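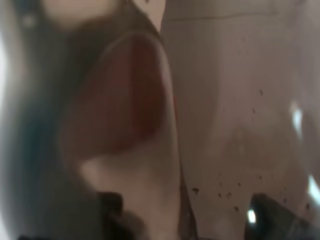 Notes on Keeping a Household Recipe Record

Posted Oct 26, 2019

The purpose of this post is to set out the method by which our family recipes have been gathered, checked and stored. Several readers have written to ask about it following the short notice I placed here in May. The method is simple and requires no special equipment. It does require patience, particularly where older relatives are concerned.

Sources

The collection began with a tin of cards that belonged to my grandmother, who lived in Flustondale for most of her adult life. The tin held around 100 cards. Many were copied from neighbors, and a fair number carry a surname and nothing else by way of credit. The card marked "Calvo, plum cake" is the best known of these within the family. Others are more difficult to place. One reads, in full, "As before but with lard."

A second group of recipes came from my uncle, Gerardo Abella, who cooked for church suppers and wrote his quantities for 50 persons. These have been kept in their original form. A separate copy has been made of each with the quantities reduced to serve eight. It should be noted that a straight division does not always give a good result. Salt, baking powder and cooking time all had to be tested again, and the bean stew was tested three times before it was accepted.

Copying

Each recipe is first copied exactly as it was written, including spelling errors and missing steps. The working version is then prepared on a new page. This order must be followed. In the first months I corrected the text while copying it, and as a result I can no longer say whether the instruction to rest the corn dough overnight was my grandmother's or my own. The original card has faded to the point where it cannot settle the matter.

The following details are entered at the top of each page:

Name of the dish, and any other name used in the family
Person from whom the recipe was received
Date of the original, if known
Date last cooked
Changes made, with initials

Dishes that go by more than one name are filed under the name used by the oldest living relative. This rule was adopted after a long disagreement over a rice pudding and has been applied without exception.

Measures

Older recipes rely on household measures that are no longer in use. My grandmother's "cup" was a particular enamel mug, which is now in the possession of my cousin. It was filled with water to the rim and the water was poured into a measuring jug. The mug holds somewhat more than a standard cup, and this explained the dry biscuits that the family had been producing for many years. All recipes from the tin have now been adjusted.

A "slow oven" and a "quick oven" have been given temperatures on the basis of trial. Terms such as "butter the size of an egg" have been left in place, with a weight in brackets beside them. Persons who prefer the older wording may continue to use it.

Storage

The working pages are kept in a ring binder on the kitchen shelf. The originals are kept in a closed box in the hall closet, away from heat. Typed copies are also held on two computers in separate homes. I do not recommend plastic sleeves for old cards written in pencil, as two of ours left part of their text behind when they were removed.

Matters Outstanding

The preserves section is incomplete. My aunt has agreed to supply her method for quince paste, subject to her being present when it is first attempted. The page for Easter bread remains in draft, pending a decision on aniseed. There are also several loose slips, found at the bottom of the tin, which list ingredients without a title or any directions. Copies of these have been sent to relatives in Temex. One reply has been received so far, and it identifies the longest of the slips as a shopping list.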